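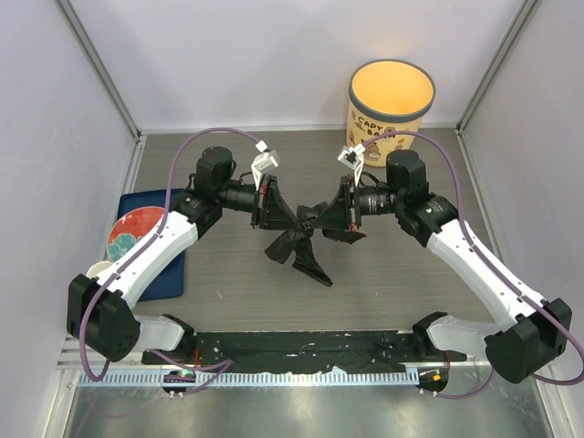 *Black cloth on the gray wood-grain top*

## Black fabric keeps fading -- what are you all washing it with?

**mahtab_s** wrote:

Hello everyone, and sorry in advance for the length, I do go on. I sew most of my own clothes and nearly all of them are black, and I'm so tired of everything turning that sad brownish gray by the end of summer. My latest heartbreak is a wrap skirt I made in May out of a cotton twill from Kadomell. Lovely fabric, a dream to hem, and after 10 washes it looks like something I'd paint the fence in.

I wash cold with Prokley liquid, the regular one, and I line dry. My mother swears by vinegar. Is she right? I would love to tell her she's right, she'd be thrilled.

**bijan_n** wrote:

Hi Mahtab! Your mother and mine would get along. I used vinegar for years and I don't think it did a thing for the color, though the towels came out nice and soft. If the dye wasn't fixed well at the mill, a splash of vinegar at home won't fix it for you.

Where is your line, in the sun? That would be my first guess. Turn everything inside out and hang it in the shade, or in the bathroom if you have the space (I have a rail over the tub and it has changed my life, at least the laundry part of it).

**Catarina M.** wrote:

I'm going to disagree with Bijan a little, with love. Sun matters, sure, but I think rubbing is worse. Look at where your black things go pale first -- mine go at the seams, the pocket edges and the hem, and those are the parts that rub against everything else in the drum. Wash them in a small load with nothing that has a zipper, short cycle, low spin. I have a black linen dress that I've treated that way for years and it still gets compliments.

Also, prewash your yardage before you cut! Twice, if it's a dark color.

**bijan_n** wrote:

Fair point about the seams, but my curtains have never been near a zipper and they're striped like a deck chair on the window side. I'm sticking with the sun!

**Darmawan W** wrote:

Can't you both be right? Anyway, I'd just redye it. I do a batch every fall in an old stockpot with the Vustness black. Use 100 grams for a skirt and a couple of shirts, plenty of salt, and keep stirring or you'll get blotches. Remember that polyester thread won't take the dye, so if your topstitching is polyester it'll stay whatever shade it is now.

**mahtab_s** wrote:

Oh, you're all so kind. The line is in full sun, Bijan, right against a white wall, so I'm blushing. And the skirt always goes in with my husband's jeans, so Catarina gets a point too. I'll move the line this week and try the dye pot on the skirt. The topstitching is cotton, thank goodness.

Darmawan, does the dye come off on light-colored chairs afterward? We have a cream sofa and I'm fond of it.

**Darmawan W** wrote:

Rinse until the water runs clear and then do one more rinse after that. I'd still put a towel down the first time you wear it.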